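Inicio > Guías > Vivienda > Medir un piso

Guías Plantillas Glosario Contacto

Cómo medir un piso antes de alquilarlo

Las inmobiliarias miden con optimismo. Usted llevará cinta métrica, libreta y calzado cómodo.

1. Empiece por las puertas. Anote el ancho libre con la hoja abierta - el sofá no entra por el hueco teórico.

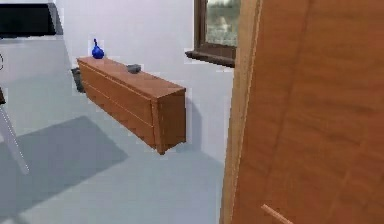 Puerta de madera y, al fondo, la ventana.

2. Mida el largo del suelo de pared a pared, no de rodapié a rodapié, y repita a otra altura. Si salen dos cifras, quédese con la menor y con la sospecha.
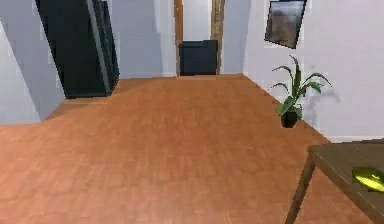 3. Busque los salientes. Un pilar discreto se come justo el rincón que usted había prometido a la librería. Dibújelo en planta, con fondo y ancho.
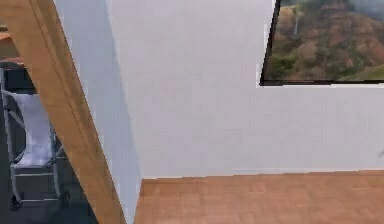
Kwesi Amoah: En Rellholm medí todo menos el ascensor. El armario subió 6 pisos por la escalera y yo detrás, pidiendo perdón.

Apunte, pues, también el ascensor.

4. Reserve un tramo de pared lisa para el mueble más alto y compruebe la diagonal: es lo que cuenta al ponerlo de pie.

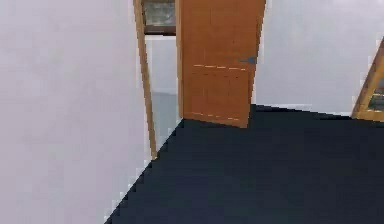
Servicio de Orientación al Inquilino - Asociación Drovuvo

Pase las medidas a limpio el mismo día. En febrero dejamos unas para mañana y aún discutimos si aquello era un 1 o un 7.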